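Keeping bread from going stale (and what to do when it does) 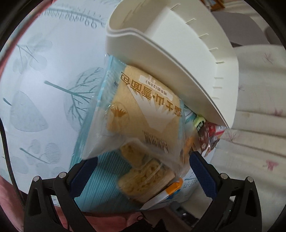

Milk bread, still in its bag.

I get through an awful lot of bread. There are four of us at home, plus whoever has turned up for tea, and for years I was still chucking out the end of nearly every loaf. Last May I got cross enough about it to start trying things properly, and these are the ones that stuck. Some of them I had from my mother, a couple came from readers, and the paper bag one I read on the back of a flour packet.

First of all, keep it out of the fridge! I know, it feels right, everything else goes in there. But bread goes stale faster in the cold than it does on the worktop, and you end up with something that's firm and a bit leathery by the second day. The fridge does slow mould down, so if your kitchen is very hot and steamy and you only ever eat toast, fair enough, go ahead. For sandwiches I wouldn't.

Soft bread (milk loaves, sandwich loaves, brioche, anything squashy) wants to stay in its plastic. Squeeze the air out gently, twist the neck a few times and tuck the twist underneath, or use a clothes peg. I've bought proper bag clips and they all live down the back of the cooker now. Crusty bread is the other way about. In plastic the crust goes soft overnight, so I put mine in a paper bag, or just stand it cut side down on the board with a tea towel over it. It'll do a day and a half like that, two if you're not fussy.

My bread bin is an old enamel Pralon with a dent in the lid, and the dent has done it no harm whatsoever because it lets a bit of air in. If yours shuts very tight, leave it open a crack. Tip the crumbs out once a week and wipe round with a cloth wrung out in white vinegar and water, half and half, then leave the lid off till it's bone dry. Old crumbs are where the mould starts. I skipped this for most of one summer and wondered why every new loaf went spotty in no time.

The freezer is your friend. Slice before you freeze, always, unless you enjoy going at a frozen loaf with a bread knife (I have the scar). Lay the slices so they're slightly staggered and they'll come apart without a fight. For very soft bread I put a bit of baking paper between every couple of slices. Wrap it well, get the air out and write on the bag what it is. Tamsin Obi wrote in to say she freezes hers in pairs, one pair to a small bag, for packed lunches, and makes the sandwiches straight from frozen. They're thawed by dinner time and the filling stays cool, so I do that now too!

If a crusty loaf has gone hard, run it quickly under the cold tap. Yes, really. Just wet the crust, keep the cut end out of the water, and put it in the oven at 160 or so for 7 minutes if it's a small one, longer for a big one. Eat it the same day because it goes like a brick afterwards. Rolls come back nicely this way as well. For soft slices, a few seconds in the microwave under a damp piece of kitchen paper, and I do mean a few.

Any mould at all and the whole loaf goes out, by the way. I used to cut the blue bit off like my gran did, but it spreads further through soft bread than you can see.

Stale is different, stale is useful. I keep a bag of ends in the freezer and when it's full I do one of these:

Breadcrumbs. Dry the ends in a low oven till they snap, then whizz. They keep for weeks in a jar.

Croutons. Cubes, oil, salt, a squashed clove of garlic, hot oven. Shake the tray halfway. Mine never make it as far as the soup.

Bread pudding. My tin takes 400g of stale bread, and it bakes for an hour and a bit. Sweet milky loaves are lovely in this, but go easy on the sugar.

Emiliano Toledo asked whether you can put a slice of bread in with hard brown sugar to soften it. You can, overnight, lid on. It works the other way for biscuits too, so never store the two together or you'll have soggy biscuits, which I found out with a whole tin of shortbread one Christmas.

Next time I'm doing cheese, so send me anything you've got on stopping Parmesan from sweating.

More kitchen tips
Getting burnt milk off a pan
Which tea towels are worth ironing
Sharpening a bread knife (should you?)
16 things to do with a jam jar
Limescale in the kettle

Contact | © Violeta Yáñez, Minhas Kitchen Notes | Back to top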